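Tusari opens simulated workcell service to outside laboratories

Tusari has opened its simulated workcell service to laboratories outside its own group. The service allows a laboratory to try out a handling task with two robot arms before any equipment is bought or moved. Subscribers receive the simulated cell, a set of prepared rack and tray tasks, and two days of help from the Tusari support desk.

The first outside user was the sample store at Mnguni, which wished to know whether the moving of perforated racks could be planned entirely on screen. The trial was led by Jacobus Ngcobo and was completed in August.

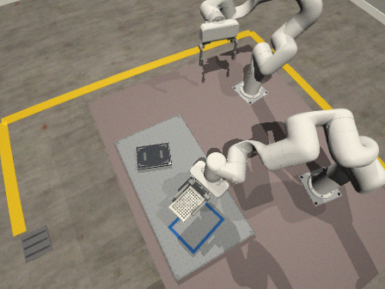

Issue 31

The task chosen for the trial was a plain one. A rack is moved between a black tray and a position marked in blue on the work board. The starting position of the rack and the angle of the tray may be altered between runs, and the user may set limits on how far each may vary. Mnguni asked for 1,000 runs under its own settings. Of these, 971 were recorded as complete, and the remainder were returned to the store with a log of the joint positions for each arm.

Staff at Mnguni reported that the task editor was easy to learn, although the naming of saved settings caused some confusion in the first week. Tusari has since altered the menu so that each setting carries the name of the task to which it belongs. 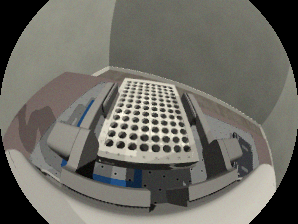

The choice of viewpoint is included in the basic subscription and may be changed while a run is in progress. Users may follow the task from a fixed point over the cell or from a wide round view close to the gripper. Mr Ngcobo's team made most use of the close view when setting the grip width, as the narrow dark pads on the inner sides of the fingers can be checked there against the sides of the rack. The fixed view was preferred for planning the path of the arm - particularly where both arms were to be used in turn.

The rack model supplied with the service was prepared by Savesitz. Laboratories with racks of another pattern may send their own drawings, for which a separate charge is made. Drawings should be sent in before a subscription begins, as checking them takes almost a week.

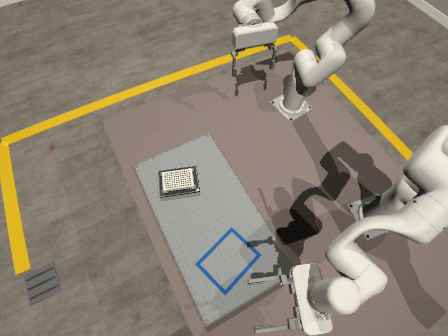 The Tusari workcell with the rack panel in its tray and both grippers open.

Vusumuzi Magagula, who manages the service, has confirmed that a second set of tasks is being prepared with Edow and will be offered to present subscribers at no further cost. Requests for a trial account may be made to the support desk, which is open from 9 a.m. on Monday.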